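Ollow: a GPS trail dataset for the Joris hills

Posted in July by the Ollow maintainer
We use cookies to remember which map layer you had open. Accept / Manage

# Ollow

Ollow is a set of recorded rides and the trail lines drawn from them, covering the singletrack on both sides of the Joris range, from the Samonte dam down to the old rail cut at Ploltum. It began as one folder on one laptop, kept by someone who was tired of explaining which unmarked left turn was the good unmarked left turn. It has grown since, mostly sideways.

If you want to be guided, hire a guide. If you want a pile of lines that will get you to the right gully nine times out of ten, you're in the right place.

## What you get

- `rides/` holds 579 raw tracks as GPX, one ride per file
- `trails/` holds 36 named trails as GeoJSON, each drawn from several rides
- `surface.csv` has a short note on the dirt, roots and rock for every trail
- `closures.csv` lists the ones you shouldn't be on, and in which months
- `names.csv` is where the arguments live

The raw tracks are left as they were recorded, apart from trimming at the start and finish. Coffee stops are still in there. So is the ride where the unit stayed switched on for the drive home, which is why Ploltum seems to have a downhill run with a roundabout in it. I've flagged that one in the notes column and grown too fond of it to take it out.

## How the lines were drawn

Every trail is a middle line taken through the rides that cover it, then checked by hand against the ground. Under heavy trees the units wander, and two riders on the same rut can look like they're on opposite sides of the creek. Where the rides disagreed I went back and rode it again. This was described at home as an excuse, and the description was fair.

Climbs and descents are kept as separate lines even where they share dirt. Nearly everyone who has tried merging them has ended up with a trail that goes up Samonte Ridge at 40 km/h, and I don't know anybody with those legs.

Elevation comes from the units and not from a survey. Treat it as a rumour. The top gate at Samonte is signed at 700 metres, and the files put it at almost any height you'd care to name, depending on the weather and the age of the gadget.
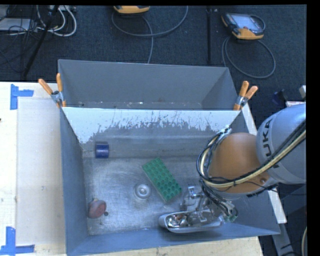

Can I load the trail lines straight onto a handlebar computer?

Most units want GPX and the trail lines are GeoJSON, so you'll have to convert them first. Any of the common free tools will do it. Keep the `direction` field when you convert, or you'll be sent up the Ploltum switchbacks against traffic, and the traffic there has opinions.

## Grades

Trails are graded green, blue or black, and the grades are mine. I ride a hardtail with tired forks, so my blacks may be your blues. I've left out double black. Anything that steep around here is a drainage problem someone has put a name on.

Wet weather changes the lot. The clay section below the dam is green in February and a form of public humiliation by August. Read `surface.csv` before you promise a beginner anything.

## Names

Local trails tend to have one name on the sign, another on the club map and a third that can't be printed on either. The `name` column uses the sign where there is one. The `also_known_as` column has the rest, tidied up a bit. If a trail has no sign and no agreed name, it gets a number, and you're welcome to feel let down by that.

Please don't open an issue to tell me that Lower Joris is really Upper Joris. It has been raised. Both ends have been consulted, so to speak, and the file stays as it is.

## What's missing

Private land is out, even where there's an obvious track and the gate is always open. So are unsanctioned trails, jump lines and anything that was fenced off when I last rode past. The eastern spur is thin: it's a long, hot push up a fire road, and the number of rides in the folder tells you how popular that is. E-bike rides aren't marked as such, though a few of the climbing times give the game away.

## Sending in rides

Ride files are welcome. Trim the part that shows where you live, put the month and the type of bike in the notes, and don't smooth anything. If you've already smoothed it, say so and I'll sigh quietly and use it for the gaps.

New trails need at least three separate rides before they go in. Three laps on the same afternoon count as one.

## Licence

Free to use, copy and change, as long as you credit Ollow and pass the closures file along with the trails. Leaving out the closures is how people end up meeting the ranger.

Get trail updates by email, once a month at most. Enter your address to subscribe.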